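Community > Kitchen Help > Calls for Participants

Kitchen tidy-up testers wanted at Zimwood

April 19, 2025

Hi! I'm looking for people who like putting other people's kitchens in order (you know who you are). We're trying out drawer layouts in our Yeom kitchen, and I need fresh eyes on where the snacks, the tea and the long tongs ought to live. Each session runs 90 minutes and pays by gift card, and you can sign up for as many as 4 between now and October. 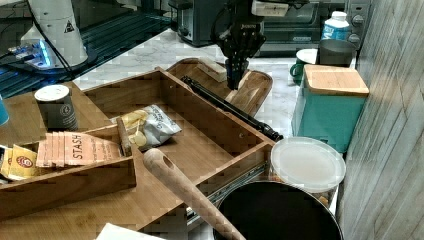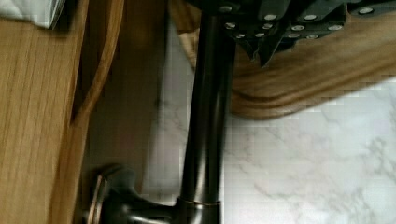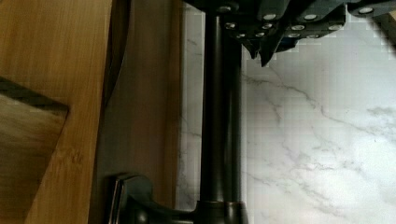 Marble counter in all three, with the tea and chips in the first and the bronze faucet in the other two.

One tester from the last round wrote to me that she'd gladly come back, but only if tea gets a spot near the kettle, since walking across the room with a tea bag drove her nuts. Fair enough! Bring opinions like that. No experience needed, just clean hands and comfy shoes. Write to me through the contact page and tell me what's in your worst drawer.

Contact | © Zimwood | Back to top

Related calls
Pantry labeling at Famanmont
Flistex shelf liner home trial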